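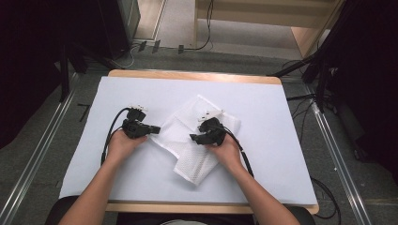

OPEN DAYS AND VISITS

Skurnel opened its Brokuvcombe workspace to members in July, and the places we were offered filled quickly. The subject of the day was cloth: how to teach a robot to fold it, and how long that takes.

Most of the visit was spent at one table. The demonstrator sat with a black gripper in each hand, both on cables, and worked on a crumpled white cloth laid on a pale board. The grippers are held directly, so the person feels the cloth push back through the jaws. Every fold is recorded and later used as training material for a pair of robot arms.

Vanderleia Cordeiro, who runs the sessions, told us the team had saved 771 folds by the morning of our visit. Of those, 369 were good enough to keep. The rest were dropped, mostly for slipped corners or for pauses in the middle of a fold. A new operator needs 10 practice runs before anything is saved.

Members were then invited to try. Picking up one layer without the one under it was the hard part, and several of us ended up with a bundle. Cordeiro's advice was to keep the jaws low and pull sideways before lifting — it helped a little.

Questions afterward were mainly about cost and about what the arms can do today. Skurnel would not give a price for the grippers. On the second point the answer was that the arms manage a simple fold on a flat towel and still have trouble with anything that starts out bunched up. Truveck, which supplies linen to hotels, is following the work and may test it on napkins next year.

Skurnel has agreed to a second visit, with two groups instead of one. Members who missed out last time will be offered places first. Please send your name to the newsletter desk and say whether you would like a turn with the grippers.

Contact the newsletter desk | © 2020 Falcão Members' Newsletter | Back to top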